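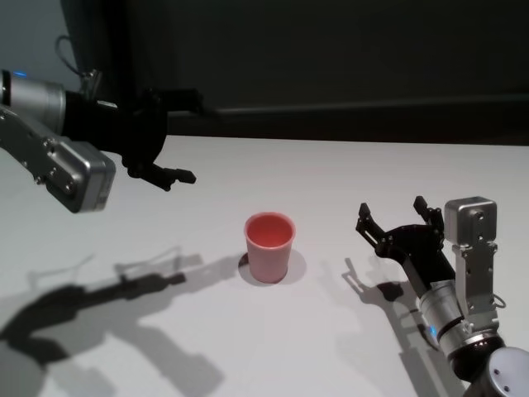

The Lurstead tide gauge lost its zero in February, and the Board sent me to find it. A tide gauge measures the height of the sea against a fixed mark, and the mark at Lurstead was a brass bolt set in the harbour wall 69 years earlier. According to the records the bolt had not moved. According to the Adar, the survey vessel lying offshore, it was now lower than it should have been by 371 millimetres. I took a room at the Sterano, the only hotel open out of season, and cleared the table of everything but a pink plastic cup, which stood upright on the white top a little left of the middle. I used it as my first check. If the level of the water in it stayed parallel to the rim overnight, the floor was sound and the hotel was not sinking with the wall.

By morning the water was level. I entered this in the book.

The bolt took longer. I set up the instrument on the quay and read the staff in both directions, then repeated the run after the tide had turned. The two runs agreed to within 2 millimetres. The bolt was where the records put it relative to the church step, the customs house and the drain cover outside the bakery. None of these had moved with respect to the others. I wrote to the Board that the fault lay with the vessel.

The Board replied that the vessel had been checked at Zheng and found correct.

I extended the line inland for 3 kilometres, as far as the quarry, where the rock comes to the surface. The closing error was small. Quarry, church, hotel and wall all agreed. A woman at the quarry gate asked whether I was the one measuring the sea. I said I was measuring the land. She said her kitchen had been getting nearer to the water for years, and that the stairs down to the beach had fewer steps than when she was a girl. I asked if she had kept a record. She had not.

On Monday I levelled from the quarry back to the Sterano and got the same figures. I paid for another week. In the evening I filled the cup again, marked the water line in pencil and wrote the time beside it in the book.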